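Reading the Label: Language Access in Consumer Food Information
Speaker notes, plenary session, 26 May 2026
Speaker: Tainá Mendonça, Office of Public Information, Fodthorpe

Slide 1. Title
Thank the hosts and the Cuesta Center for the use of the hall. State the length of the talk and mention that questions will be taken at the end. The full report is available at the registration desk in print and in large type.

Slide 2. Why the office took up this subject
Fodthorpe has become a city of many languages within a single generation. Residents buy food from large supermarkets, from family-run import stores and from weekend markets, and the information printed on that food reaches them unevenly. The office receives regular inquiries from households managing allergies, from school kitchens and from home health aides who shop on behalf of clients. In most of these inquiries the food itself was not the difficulty. The person holding it could not read what was printed on it, or could read it and did not know which part mattered.

Slide 3. Scope of the review
The review covered 200 packaged items bought in 11 stores. All purchases were made in December. Items were grouped by the main language of the front panel, and staff recorded where the ingredient list, the allergen statement and the importer's address were placed. Fresh produce, prepared meals and infant formula were left out. Infant formula will be handled separately.
Pause here. Members of the audience from the retail association may ask why online sales were excluded. The answer is budget.

Slide 4. The front panel and the back panel
Shoppers make a first decision from the front of a package, and they make it quickly. Color, shape and the position of the brand do most of the work. Flavor names are usually set in the largest type after the brand, and in many product families they are the only words that separate one variety from another. A shopper who does not read the language will often depend on color alone, and will pick up the wrong variety when two are similar.

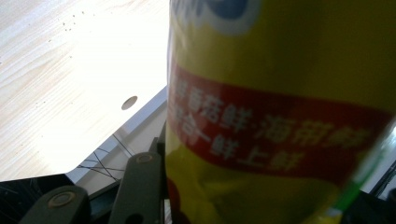
Slide 4. Yellow snack package with Chinese text in white on a red band.

The character 鲜 may be familiar to some in the room. It carries the sense of fresh or savory and is common in flavor wording. 香菇 is the shiitake mushroom and 海带 is kelp. For a person avoiding either ingredient, such words are useful information, provided they can be read. Do not spend long on translation. The point for this audience is that flavor wording and allergen wording are separate things, and that the first is no substitute for the second.

Slide 5. What supplementary labels do well, and where they fail
Most imported items in the review carried an English sticker. The common problems were placement over a seam, type too small for older readers, and stickers that covered the original ingredient list entirely. The last of these deserves emphasis — a sticker meant to help one reader should not remove information from another.
Mention the Gritano stores, which now place the sticker on the side panel at a fixed height. Staff there report fewer questions at the register. The office has not measured this independently, and the notes should be read out with that caution.

Slide 6. The Jimine pilot
The Jimine neighborhood pilot will distribute 2000 shelf cards in five languages. Each card gives the names of the major allergens in large type, with space for the store to add its own contact number. Cards are printed on plain stock and may be copied without permission.

Slide 7. Requests to partners
Retailers are asked to keep original ingredient lists visible. Importers are asked to send sticker proofs for comment before printing. Community groups are asked to nominate readers who can check translations — payment is available for this work, and the form is at the back of the report.

Slide 8. Questions
If asked about enforcement, refer to the state agency. The office has an advisory role only. If asked about Braille and audio formats, confirm that a short paper is in preparation and take the person's contact details.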